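Guta Teleop Kit, four months in

Posted 14 May 2024 under Hardware

We bought the Guta kit in January to replace a pair of leader arms we had built ourselves. The job was to gather demonstrations for a pick-and-place policy, mostly light household and toy items going into open containers. The kit is two leader arms, a head camera on a stiff mast, a foot pedal and a license for the recording software, Drarora. We paid 3898 dollars with the mast. Without it the price is 3000, and you supply your own camera.

Setup took most of a day. The arms clamp to the table edge and hold well. The printed manual covers an older version of the pedal, so use the one on the Drundonness site. Calibration is a single routine that you run each morning, and we only had trouble when a clamp had been moved.

Recording is where the kit earns its price. Press the pedal to start an episode, press again to end it, hold it down to throw the episode away. Your hands stay on the leaders the whole time. With our old setup the operator had to let go and reach for a keyboard, and every episode ended with a second or two of drifting arm that had to be trimmed.

We kept 3548 episodes out of everything recorded so far. One of our tasks uses a dark woven basket on a white table with a ribbed orange and cream toy. We change the starting positions between episodes, including awkward ones with the toy right up against the basket.
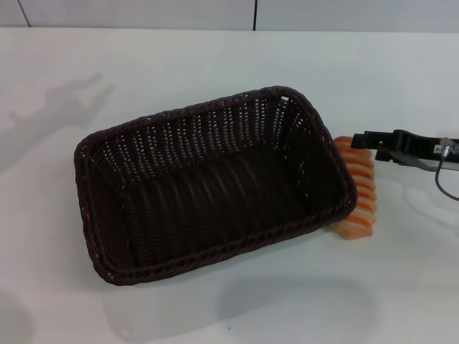
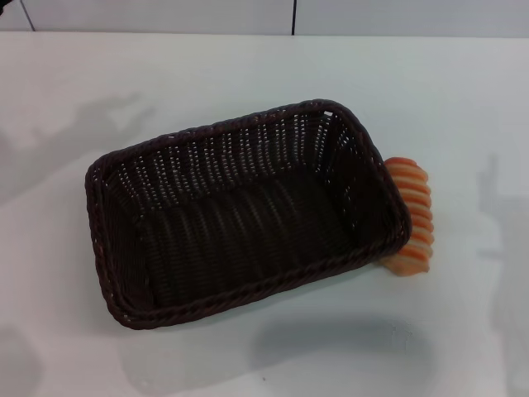
The toy outside the right end of the basket, seen from the head camera.

Starts like these are slow to collect. The basket wall hides part of the toy from the head view, and the operator has to come in from the side that's showing. I would budget more time for them than for toys out in the open. They are also the ones our first policy failed on, so we went back and recorded more.

The head camera handles a white table better than I expected. Exposure can be locked in Drarora, and you should lock it. Shadows from the arms still land on the table and move from one moment to the next. We left them in, as the robot will see the same thing when it runs.

The gripper leaders are the weak point. The trigger spring is stiff and there is no way to adjust it. After an hour my hand is tired and my grasps get sloppy. Ó Riain sells a softer spring set for 49 dollars and it fits without drilling. It should come in the box.

Drarora itself is plain and mostly stable. Review mode plays all cameras together and lets you tag an episode with one key. Search over tags is poor, and you can't rename a tag once it has been used. Export gave us no trouble. It crashed twice in four months, and both times the open episode was lost but the saved ones were fine.

Can you use the kit with only one arm?

The software supports it. Turn off the second leader in the station settings before you calibrate, or the morning routine will stop and wait for it. Episodes recorded that way are stored in a separate format from two-arm ones, so keep them in different folders.

I would buy it again with the mast and the softer springs. If you only need a few hundred episodes, a homemade leader will get you there for less money.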